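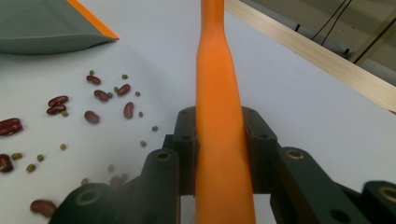 Fig. 11. Red kidney beans and green mung beans spread on a pale tabletop, orange handle upright.

4. Setting Up the Two-Bean Sort

Welcome to our favorite activity in the Javoteo tabletop guide! Two kinds of beans, one clear surface, and you're ready to go. Kidney beans are big, glossy and dark red, and mung beans are small, round and olive green, so the two are easy to tell apart (and so pretty together!).

You will need:
Dried kidney beans
Dried mung beans
Two shallow bowls
A flat, light-colored table

4.1 Spreading the beans

1. Wipe the table and let it dry.
2. Put both bowls within easy reach, one on each side of your work area.
3. Pour out a small handful of mixed beans. Start small, you can always add more!
4. Spread them with the flat of your hand until most beans lie in a single layer. A few touching is fine.
5. Leave one half of the table mostly clear so you have room to move.

Note: A pale table works beautifully for this. On dark wood the kidney beans nearly disappear, so lay down a sheet of white paper first.

4.2 Sorting

1. Begin with the kidney beans. They're the easiest to spot and pick up.
2. Drop each one in its bowl before reaching for the next.
3. Go on to the mung beans. They roll, so work from the table edge inward.
4. Check under the rims of the bowls for strays.

For a longer session, mix a full cup of each. See page 104 for the timed version, which is great fun with two people.

CAUTION: Choking hazard. Keep dried beans away from children under three, and pick up any that fall on the floor right away.

CAUTION: Do not cook or eat beans that have been used for sorting.

4.3 Putting away

Store each kind in its own lidded jar in a dry cupboard. Throw out any beans that are cracked or damp.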